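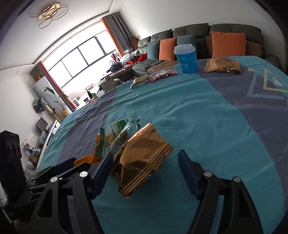
Come and spend a morning with us at the Graden open day! I'm looking for people to try out our hand-held grippers in May, and you don't need to know the first thing about robots. If you can pick up a sweet wrapper, you're qualified.

I run the demonstrations at Graden, up on the top floor of the old Hosetti building in Stastbridge. We're teaching machines to tidy up small, fiddly household things, and they learn by copying people. So what I need is people, with all sorts of hands and habits. Left-handers, please do write in, I never get enough of you.

You'd come along for 2 hours. I'll show you how to hold the grippers (one in each hand, it feels odd for five minutes and then it doesn't), and after that you'll have a go at picking up packets and putting them where they belong. Then there's tea, and a look at the Sinaga arm doing the same job rather more slowly than you did. Ask it anything you like, or ask me, I answer better.

We've got 47 places, and we pay 70 pounds for the session plus your bus fare. You do need to be 18 or over and happy standing for twenty minutes at a stretch. There's a lift, but it's a small one, so tell me beforehand if you use a wheelchair and I'll sort out the downstairs room for you.

The grippers record what your hands are doing, and I'll go through the consent form with you before we start. Take your time over it!

To put your name down, send me a few lines by 20 April 2026 saying which mornings suit you and whether you'd like to bring a friend. Friends get paid too.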